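Club robotique Hoarau
Fiches pratiques de l'atelier
Ranger des assiettes dans un égouttoir : conseils pour les équipes
Juillet 2021

Ces conseils s'adressent aux équipes qui préparent l'épreuve « vaisselle » de la rencontre Plirnudach. Ils viennent du cahier d'atelier tenu depuis le mois de mai et complété par Svenja Kleinschmidt.

Choisir l'égouttoir
Prenez un modèle en bois, à chevilles verticales. Les chevilles séparent bien les assiettes et laissent voir l'emplacement visé. Vérifiez à la main que l'assiette entre sans forcer avant de programmer quoi que ce soit.

Placer l'égouttoir
Posez-le en biais sur la table, de façon que le bras arrive dans l'axe des emplacements. Marquez les quatre pieds ou les coins au crayon sur un ruban de masquage : un égouttoir déplacé pendant la pause, et toutes les positions enregistrées sont à reprendre. 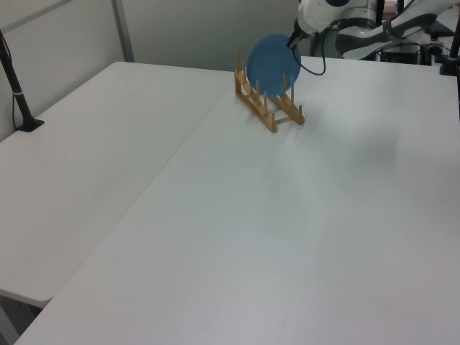
Dégagez aussi le reste du plateau. Pas de gobelet, pas de tournevis, pas de téléphone. Les ordinateurs vont sur l'autre table.

Saisir l'assiette
Pincez le bord, jamais le fond. Réglez l'ouverture des doigts un peu plus large que le bord, puis fermez doucement. Si l'assiette pivote dans la pince, rapprochez la prise du milieu du bord supérieur avant d'augmenter la force. Essuyez les assiettes avant chaque série, le gras des doigts suffit à les faire glisser.

Descendre
Arrêtez le bras au-dessus de l'emplacement, contrôlez l'inclinaison, puis descendez lentement. Nous limitons la vitesse à 200 mm par seconde au-dessus de la table, et beaucoup moins près des chevilles. Ouvrez la pince une fois l'assiette en appui, attendez 2 secondes, remontez tout droit.
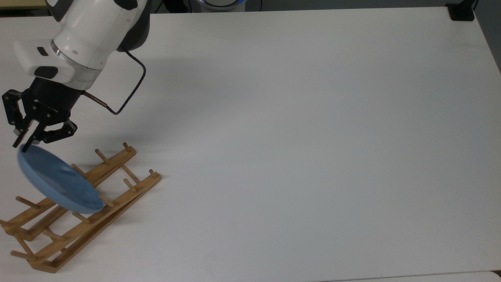

Assiette bleue tenue par le bord, au-dessus de l'égouttoir en bois.

Le câble de la pince
Laissez-lui une boucle assez ample pour que le poignet tourne librement. Faites le trajet complet à vide en surveillant le câble, puis recommencez avec une assiette.

En fin de séance
Lavez les assiettes à l'eau tiède, sans tampon abrasif. Pour l'égouttoir, un chiffon humide suffit, et on le laisse sécher debout. Le carton de rangement peut contenir jusqu'à 8 assiettes. Notez les réglages dans le cahier, avec le nom de l'équipe.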